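Notebook, July. Tallimow hand-held gripper kit, evaluation for garment work
Entry 2, follows the unboxing notes. Kit on loan from Hodberg. 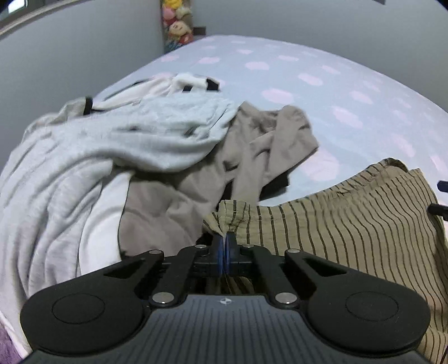
What does the hire price cover, and is it enough to start with?
The gripper, a charger, one spare set of finger pads and the logging software for a single seat. Enough to start with, provided you already have a laptop with a decent disk. Mounts for a fixed arm are charged separately and we haven't asked for them.

Purpose of the entry: decide whether we keep the kit past the loan period or send it back and carry on with the Sharifi tongs. Reda wants a yes or no before the next order goes in.

Set-up
Clothes spread on a bed, overlapping, no sorting beforehand. Spotted sheet left on. We had done the bench trials on a plain grey mat and Parvaneh's objection was that nobody's laundry sits on a plain grey mat. Fair. Mixed garments, one of them the striped piece with wavy dark lines on olive-tan, which has become the standard awkward item.

Grip
Blue pads, as supplied. Fingers close on a gathered corner and the cloth stands up in a point above the tips. This is the grasp we want for pick-and-lift: small pinch, gathered material, fingers nearly shut. On a flat single layer the pads tend to skate before they bite. Pushing down slightly while closing cures it, but that depends on the mattress giving way, and on the bench it does nothing.

Tried the older pads from the Sharifi set, cut down to fit. Worse. They hold well enough but leave a shiny mark on fine knit. Removed.

Trigger effort is on the high side. Nazanin did the longest run and reported a sore thumb web at the end of it. Esmaeil has bigger hands and noticed nothing. Hodberg say the return spring can be swapped for a softer one; part is listed, price isn't. Asked.

Linkage
Pins all seated after the run, no play that I can feel at the fingertips. Slight click on the left side near full opening, present from new. Doesn't show in the logged width. Leave it, check again at the end of the loan.

Thin fabric can get into the gap between the links and the front of the body if you come in low over a pile. Happened on the bench with a vest. Nothing torn, but opening the jaws made it worse and the vest had to be drawn out backwards by hand. Approach from a bit higher.

Logging
Target for the evaluation is 200 grasps with usable width and video. File size is the main complaint. The default setting filled the laptop's spare space before lunch and the software gave no warning, it simply stopped writing and carried on showing the green light. Lost the tail of that session. Reported to Hodberg, who passed it to Turkuveo as they write the software. Reply so far is a ticket number.

Workaround: session length capped at 900 seconds, then save, then check the last file opens. Tedious but nothing lost that way.

Width reading drifts if the gripper is switched on with the jaws part closed. The manual has this in a footnote. Switch on with jaws fully open, always. Have written it on tape and stuck the tape inside the case lid.

Compared with the Sharifi tongs
Sharifi: lighter, cheaper to hire, wider mouth, no width log worth the name. Good on towels. Poor on corners and waistbands.
Tallimow: heavier, better pinch, log is usable once the above is dealt with. Poor on towels unless folded edge-on.
Battery no different in practice.

Azadeh's view is that the towels matter more than I am allowing for, given what the customer sent in their list. I would sooner fix towels with a wider pad than give up the corner grasp. Not settled.

To do
Softer spring, chase price (me).
Wider pads, draw up and cut 2 sets (Esmaeil).
Re-run the striped garment on the bench, same operator as on the bed (Nazanin).
Ask Turkuveo whether the disk warning will be in the next release or the one after.
Find out what Hodberg charge if we keep the kit a second month. The quote says "by arrangement".

Recommendation as it stands: extend the loan, don't buy yet. Reda to confirm.

Added 16:40. Hodberg rang back. Spring is free of charge if we fit it ourselves. Needs a 2 mm driver, ours is missing from the small tray.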